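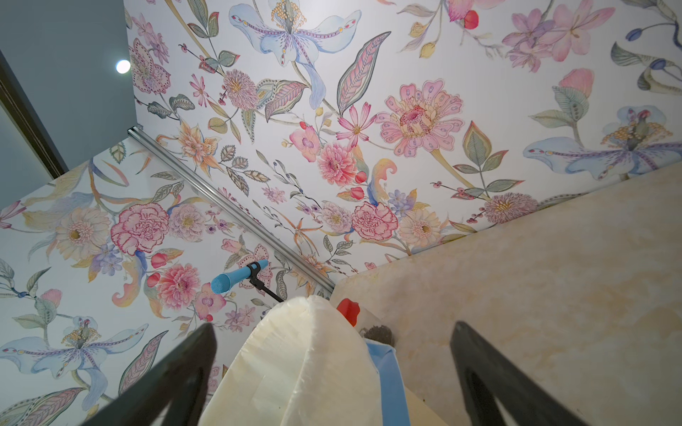
I've been carrying a megaphone to rallies for longer than I care to admit, and most of them have let me down somewhere between the town hall steps and the second speaker. So when our tenants' and migrants' rights group needed a new one before the June march, I got a bit obsessed, and the Clistia 40 is what I ended up buying (and now stocking, so yes, I'm biased!).

It's a shoulder megaphone with a separate hand mic on a curly lead. You sling the horn across your back and point it wherever the crowd is, and your arm doesn't go dead halfway through the chants. The strap is wide and there's proper padding where it sits on your collarbone.

Posted 5/13/25

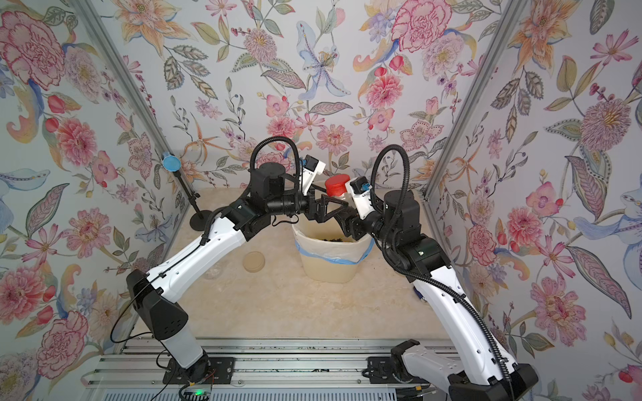

Margaux Lefèvre

It's a 40 watt horn, and outdoors I'd trust it for a crowd of about 129 people without anyone at the back shouting "what?" at you. Bigger than that and you want two, or a proper PA. The siren has its own button under a flip-up cover - the old Gusora I used had it right next to the talk switch, and I set it off during a minute's silence. I still go red thinking of it.

Batteries are eight C cells, or there's a rechargeable pack sold separately. Get the pack. Olga Sampaio ran ours all through a detention centre vigil and it was still going when we'd packed up the banners.

It'll also record a short message and loop it, handy for reading out the legal helpline number while you have a drink of water. The recording sounds a bit tinny, I'll be straight with you.
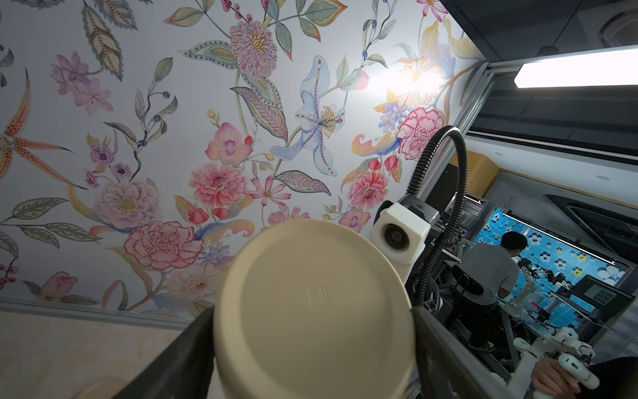 Price and borrowing

The Clistia 40 is £60 with the strap and mic, and the order code is 806. Campaign groups can borrow one for a weekend instead - just leave a deposit and bring it back with the mic lead untangled, please. Harsh Sachdeva looks after the bookings, and he's very patient about late returns but do try.

Spare mics are in stock. Rain covers are on their way.

We use cookies to remember your basket. Accept | Manage settings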